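Final Project Report: Hand Washing vs. Machine Washing in Shared Student Kitchens
Intro to Environmental Studies, spring section
Submitted 6/13/18

Background

Started this project in March. Question was simple: does washing dishes by hand in a shared kitchen use more water than running a dishwasher? Everybody in my hall has an opinion. Mostly people say hand washing is better for the planet, no electricity, you only wash what you need. Wanted to check with real numbers from a real building.

Two kitchens at Litumside (the student housing block behind the library). The lower kitchen has a dishwasher, a Palma, old but working. The upper kitchen has only a sink. Both kitchens got new water meters under the sink last year as part of the Tivura energy program, which is the whole reason I could do this at all. The dishwasher in the lower kitchen runs through the same meter.

Method

Read both meters morning and night for the whole study period. Wrote readings on a sheet taped inside the cabinet door, then typed them up. Missed some readings, see Problems.

Also put a sign-up sheet by each sink. People were suposed to put a check mark for every wash and write "small" "medium" or "big." Small meant a mug and a bowl, medium meant one person's dinner, big meant a group meal with pots. Not a great scale but people actually used it, mostly.

Did not tell anyone to change habits. Thought about handing out basins halfway through and decided against it, too many things changing at once.

Drinking water and cooking water go through the same tap. Could not separate these. I assumed both kitchens cook about the same amount, since they have the same number of rooms, and left it at that.

Drying

Wasn't part of the plan at first. But space to dry things changes how people wash. If the rack is full people either leave stuff in the sink to soak with the tap going or they rinse things again later because they sat out. Came up in almost every comment on the sheets. So I added a section.
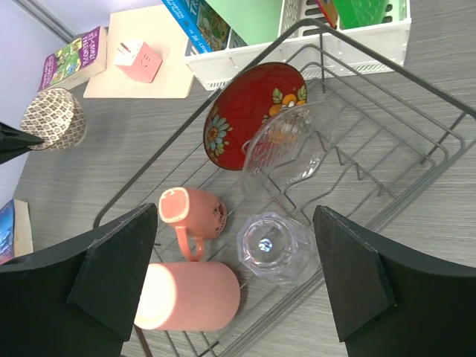 Fig. 1. Wire dish rack with a red plate.

Racks with upright prongs for plates hold more than the flat mats do. The upper kitchen has one rack and a mat, lower kitchen has one rack. Comments from upstairs were mostly about pots, nowhere to put them, so they end up upside down on top of everything else.

Results

Total for the upper kitchen (hand washing only) was 2,000 gallons. Total for the lower kitchen (dishwasher plus some hand washing) was 1,628 gallons. So the dishwasher kitchen used less, even though people down there still wash a lot by hand. Pots and knives mainly.

Check marks on the sheets, both kitchens together: 545. Could not use these to get water per wash because the marks and the meter times don't line up. Big washes were more common upstairs. That could explain part of the difference, or downstairs people just don't mark it when they load the machine, which I think is likely.

Highest daily readings were always after group dinners. Lowest over the break when hardly anyone was in the building, I left those days in for both kitchens.

Discussion

I expected a bigger gap. Most articles I read for class say a full dishwasher wins easily against a running tap, but the key word is full. Downstairs people run it half empty when they're out of forks. Nobody wants to be the one waiting. Also pre-rinsing. Some people basically wash the plate before it goes in the machine, so that water gets used twice over.

Upstairs the tap runs the whole time for most washers. One comment said they fill a bowl and wash out of that, and there could be more people doing it who didn't write anything down.

Hot water is the other half of this and I didn't measure it. The Stillasness boiler feeds the whole block so there's no way to split it by kitchen. Electricity for the dishwasher also not measured. So this report is only about water volume, can't say which kitchen is better overall.

Problems

Only 2 kitchens. Can't call that a sample really.
Sheet in the upper kitchen got wet and I lost part of one page.
Missed night readings during midterms. Filled these in by taking the next morning's number.
Meter downstairs is hard to read, last digit might be off sometimes.

If I did it again

Plug-in meter on the dishwasher. Basins in one kitchen for the second half. Shorter sheet, people got tired of it. Would also ask what detergent they use, becuase foamy stuff takes longer to rinse, and I'd start earlier in the semester so the break doesn't land in the middle of the readings.

Raw readings are in the appendix, typed, one page per kitchen.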